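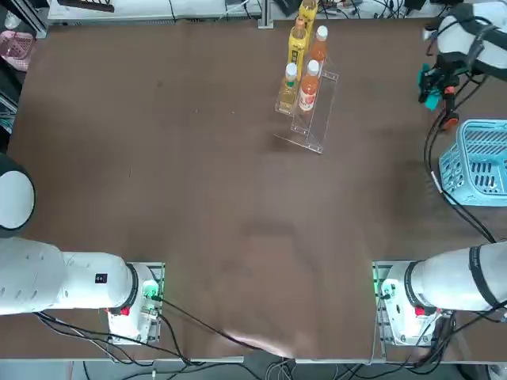
Friday, bench 2, drinks task

Picking up where I stopped before lunch, because I know I won't remember any of it on Monday otherwise. Both arms homed fine, base lights green, leader arms from Mesholm plugged in and talking to Valivska on the first try (a small miracle after the week we've had with that driver!). Logging at the usual rate, wrist cameras on, head camera on, fixed camera on.

The plan for the session was the Fortin drinks task: take a bottle with the right arm, carry it over to the light blue basket, put it down inside without dropping it, go back for the next one. Left arm steadies whatever is holding the bottles. We want 200 clean demos before anybody starts a training run. We have 14. I'm not worried yet, but I did do the arithmetic on the back of the parts list and then turned the parts list over.

Things I learned at the leader arms, in no special order.

Going in from above is easier for me and worse for the data. When I come down on the cap I can see everything, so I go quickly, and then the bottle swings the moment it's off the table and I spend ages waiting for it to calm down. Coming in from the side at the shoulder of the bottle is slower and I hate it, but the carry is so much steadier. Thérèse Kennedy had a turn after me and went in from the side every single time without being asked, so let's all do it her way and keep the set consistent. If you have a strong feeling about caps, tell me before Monday.

I squeeze too hard. I knew this already, but the plots are embarrassing – the leader trigger is pinned at fully closed for most of the carry, on every demo I did. The policy will copy that and we'll be crushing bottles at Fortin's place. Valivska has a grip scaling setting that was sitting at 1,000, and I have no idea who set it or what the unit is supposed to be. I left it alone and practiced closing until the bottle stopped slipping, then holding there. Took a few tries. My thumb is sore, so I think I'm doing it right now.

The pause thing. When I get near the basket I stop in midair and think, and the recording has a long flat stretch in it where nothing moves. One of those is fine, but a whole dataset of them gives you a robot that parks itself over the basket and never lets go (see the cup task, sigh). From now on: decide where the bottle is going before you pick it up, and if you do freeze, finish the demo, flag it and do another one. Don't try to rescue it with a fast move at the end, that's even worse.

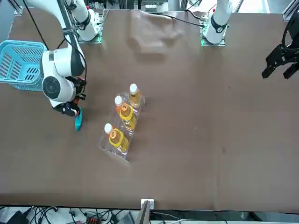 Both arms out over the table, three bottles lying in the clear tray, basket on the right arm's side.

Bottles on their sides are a different animal. With the tray at a diagonal the wrist has to turn a long way to line up with the neck, and I ran into the joint limit on the right arm twice. It doesn't hurt anything, the follower just stops and the leader keeps going, and then there's a jump when they catch up with each other. Both demos deleted. Turning my own elbow out before I start the reach helps more than anything I tried with the settings. I'd like to keep some diagonal starts in the set, though, since Fortin won't be lining things up neatly for us.

I've also written down that the brown covering on the table has a bulge in it. I'd flatten that before the next session. Low passes with the gripper make me nervous near a fold, and I caught myself steering higher just to avoid it, which then ends up in the data as if it meant something.

The left arm did very little and I felt guilty about it. Operating two leaders at once when one of them has to keep perfectly still is tiring! Your hand drifts. 3 of the demos have a slow left-side wander that I only saw on playback. Bromonano has a lock mode on their rig where you hold a pedal and one side freezes, and I'd love to steal that. Thérèse thinks it's an easy change in Valivska, so I've put her name next to it (sorry, Thérèse).

Also the cables along the front edge. I know, I know. They're still looping about all over the place and I'm going to tie them back before we start up again.

To do, Monday:
– ask Mesholm about the trigger spring on the right leader, it feels softer than the left
– find out what that grip scaling number means
– smooth the covering, tie back the cables
– side grasps only, both operators
– rename this morning's folder, I called it "test" again

Batteries for the wireless pedal are in the second drawer, in the box marked screws.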